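Speaker notes — capital equipment session, Saturday, 64 minutes including questions

**Slide 1. Opening**

Good morning, and thank you to the Grinwood planning office for the invitation. The purpose of this session is to set out how the organisation proposes to budget for handling equipment at the Brastthorpe site over the next two capital cycles. Delegates have the costing sheet in their packs. Please refer to it from slide 3 onward.

(Pause. Confirm that the back rows can read the screen.)

**Slide 2. The task to be funded**

The request concerns small cartons: placing them upright in divided trays and taking them out again. Hand-held grippers are the first purchase. Fixed arms are a second purchase and are subject to separate approval in December. Members have asked why the two are not tendered together. The short answer is that the finger geometry must be settled before an arm is specified, and the hand-held units allow that to be done at modest cost.

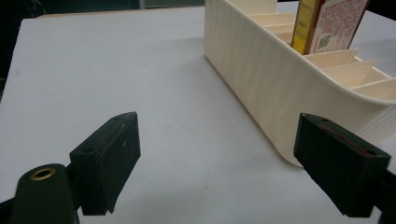
*Gripper fingers at the bench, with a carton standing in a compartment of the divided tray.*

Speak to the finger width and the opening. Both are line items. Replacement fingers are treated as consumables in the Aronier quotation and as capital spares in the Cordero quotation, and the two totals cannot be compared until this is corrected. The finance branch has asked for consumables in both cases.

**Slide 3. Costs**

- Hand-held gripper, per unit: $2167 before tax
- Replacement finger set: $97
- Bench, trays and lighting for the site: $4000, one allocation
- Operator training: to be met from the existing learning budget

Freight is excluded from all figures. State this clearly, as it was missed in the previous round and the shortfall was carried by the maintenance program.

(If asked about leasing: Aronier offers a lease, Cordero does not. The lease excludes finger wear and has not been recommended.)

**Slide 4. Bench requirements**

Each workstation requires a plain, level table with clear space in front of the tray. Purchasers tend to budget for the tool and overlook the furniture. The Brastthorpe allocation covers both, and it should not be drawn down for storage or shelving. 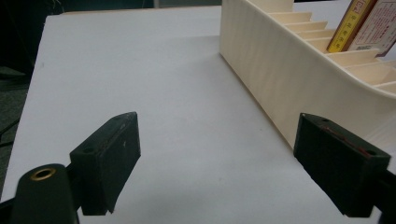 Tray selection should also be made before the order is placed. Divider spacing determines which carton sizes can be trialled, and a later change of tray means repeating the acceptance checks. The recommendation is to standardise on one organiser pattern per site and to hold spares locally.

**Slide 5. Timing and approvals**

Quotations remain valid until the end of the quarter. Cordero has advised a longer lead time for finger sets than for complete units — order the spares first. Site managers are asked to return the signed requirement form to the Grinwood office, with the cost centre completed.

**Questions**

Take funding questions first. Technical questions on arm selection are to be held over to the afternoon session at 2 pm.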